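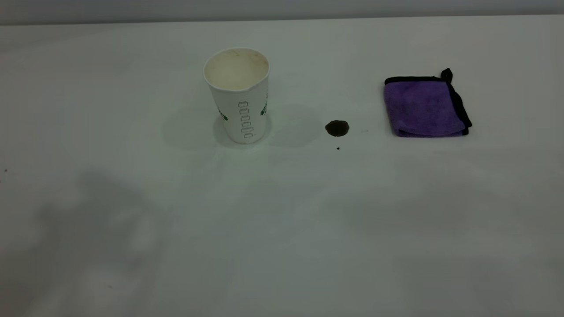
Poste 2, dépôt en place : gobelet, flaque de café, chiffon plié à droite. Noter la gouttelette isolée sous la flaque.

Juin, matin. Suite des essais de taches sur la table blanche, salle Melcombe. On reprend le café après l'encre et le thé, avec le même protocole. Objet de l'entrée : préparation du dépôt, état de la surface, chiffon retenu, points à régler avant la série complète.

Préparation du café. 7 g de café soluble dans 100 ml d'eau du robinet chaude, remués jusqu'à dissolution, puis laissés revenir à température ambiante, récipient couvert. Pas de sucre, pas de lait dans la préparation. Le lait viendra dans une série à part, il laisse un film gras qui change tout au moment de l'essuyage et je préfère ne pas mélanger les deux questions. Le café est très concentré par rapport à ce qu'on boit, c'est voulu : sur blanc on voit mieux les bords, et s'il reste un cerne on le repère sans lampe rasante.

Dépôt à la pipette, pointe tenue près de la surface, en une seule fois. Masse déposée 1,063 g (tare sur la pipette avant et après, balance du couloir). La flaque se tient bien, elle ne file pas. Contour à peu près rond, un peu irrégulier. La gouttelette à côté vient de la pipette, je l'ai retirée trop tôt. Je la laisse, elle compte dans la masse. Pour la suite, attendre que la pointe ne goutte plus avant de dégager la main.

Le gobelet reste sur la table à gauche de la flaque, toujours debout. Il sert de repère de position et il rapproche la situation de ce qu'on trouve sur un bureau, où on essuie rarement une surface dégagée. C'est un gobelet en carton qui a déjà servi : l'intérieur est teinté de beige, avec des traces sur la paroi. Ne pas le remplacer par un neuf en cours de série. Ne pas boire dedans non plus.

Chiffon. Trois candidats au départ : le coton gris de l'atelier, l'éponge jaune et le violet du lot Asante. Le coton gris est écarté, il peluche et sur du blanc on passe ensuite plus de temps à ramasser les fibres qu'à essuyer le café. L'éponge absorbe bien, mais elle relâche dès qu'on appuie et le volume repris devient impossible à suivre. Reste le violet.
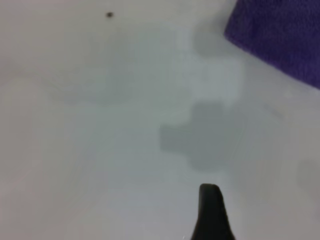

Coin du chiffon violet sur la surface. Bord net, un liseré un peu plus clair.

Le violet a une texture fine, un peu pelucheuse au toucher, et il garde son pli. On le pose plié, un angle tourné vers le centre de la table, et on le prend par là. Inconvénient connu : sur un tissu aussi foncé, la tache de café ne se voit presque pas, donc impossible de juger à l'œil ce qui a été repris. Il faut peser avant et après. J'ai noté la masse sèche sur l'étiquette du sachet, à recopier dans le tableau.

Lavage entre deux essais : eau tiède, sans adoucissant. L'adoucissant rend le tissu moins absorbant, on l'a appris sur la série thé, dont la moitié est à refaire. Séchage à plat, pas sur le radiateur.

Surface. Nettoyage au Plultus dilué la veille, rinçage à l'eau, puis passage à sec. Le produit laisse parfois un voile si on rince trop vite. En lumière normale on ne voit pas grand-chose, mais en se penchant il y a des zones un peu plus grises que d'autres, et je ne sais pas toujours dire si c'est la table ou le plafonnier. Pour trancher : tourner autour du poste. Si la marque se déplace avec l'œil, c'est un reflet. Si elle reste, on la note sur le plan de la table avec sa position.
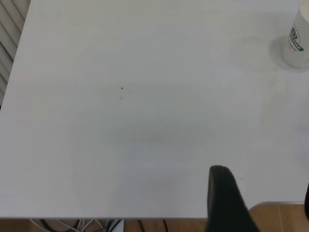 Contrôle de surface côté gobelet. Deux petits points sombres l'un au-dessus de l'autre, celui du bas plus pâle. Trace grise arrondie plus bas, à peine visible.

Les deux points sont à traiter avant de comparer quoi que ce soit. Miettes, poussière ou défauts de la surface, je ne tranche pas à la vue. Procédure : ruban adhésif d'abord, appliqué et retiré sans frotter. Si le point part, c'était un débris. S'il reste, coton-tige humide. S'il reste encore, on le considère comme un défaut et on le porte sur le plan, pour ne pas le compter plus tard comme un résidu de café.

Même chose pour la trace grise. Si elle ne bouge pas en changeant d'angle, reprendre la zone au chiffon humide et attendre que ce soit sec avant de regarder à nouveau.

Le gobelet est tourné avec le logo vert vers l'extérieur sur cette vue, on lit « STAR » sur le bandeau. Son ombre au pied est douce mais assez large, et une flaque pâle posée dedans serait difficile à délimiter. Pour le café ce n'est pas gênant. Pour le thé léger, prévoir plus d'écart entre le gobelet et le dépôt.

Déroulement prévu pour chaque essai. Dépôt, puis pose de 10 minutes, chronomètre lancé quand la pipette quitte la flaque. Essuyage en un seul passage, de l'extérieur vers le centre, chiffon à plat. On repose le chiffon à droite, replié, côté mouillé à l'intérieur. Pesée du chiffon tout de suite. Relevé du cerne à la règle s'il y en a un. Ensuite seulement un second passage, humide cette fois, et nouveau relevé.

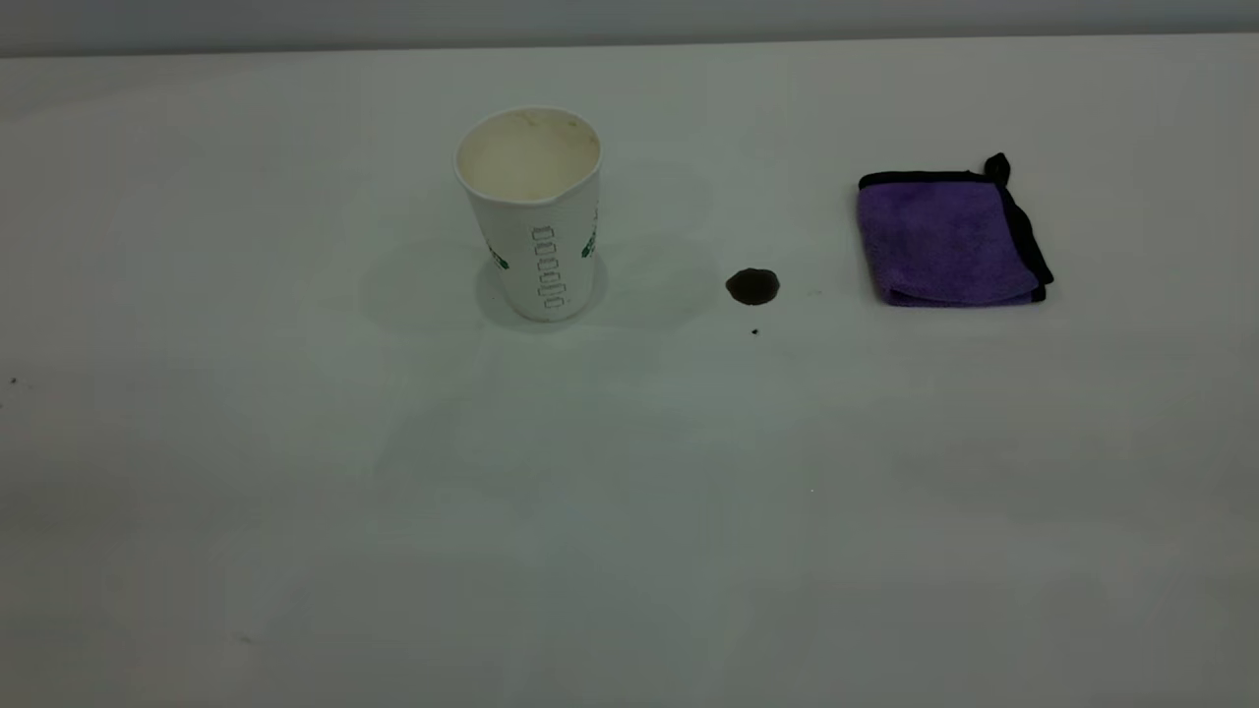
Pour l'ordre de rangement, garder toujours le gobelet à gauche, le dépôt au milieu et le chiffon à droite, avec assez de place entre la flaque et le tissu pour que celui-ci ne boive pas le bord pendant la pose. C'est arrivé sur la série encre : le chiffon avait glissé de son pli et touchait la flaque, essai perdu. Vérifier le pli au moment de lancer le chronomètre.

À faire :
- recopier la masse sèche du chiffon dans le tableau commun
- racheter des pointes de pipette, la boîte est presque finie
- demander si la table du local Kosirero vient du même fournisseur, auquel cas on peut doubler les postes
- passer le ruban sur les deux points avant le prochain dépôt
- étiqueter le récipient de café « NE PAS BOIRE », il était posé à côté de la bouilloire ce matin

Question ouverte : faut-il compter la gouttelette isolée dans le relevé du cerne ? Elle séchera bien avant la flaque et risque de marquer davantage. Pour l'instant je la relève à part, colonne « remarques ».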